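Budelari Library Network, Circulation List
Subject: Re: Summer loan periods
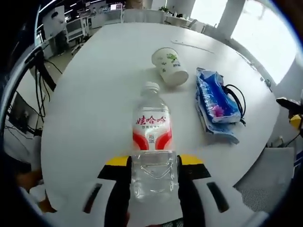
Vol. 8, No. 200
2022-07-27

The Gernard branch wrote:
> Will the extended loan period still apply to
> items borrowed in August? Patrons are asking.

Yes. Items borrowed through the end of August may be kept for eight weeks. The extension does not cover the 570 titles in the Doucet local history collection, which remain for use in the building only.

Branches holding overdue notices dated before the extension should return them to the Brestirard office. Revised notices will be mailed to each branch.

Circulation Office
Budelari Library Network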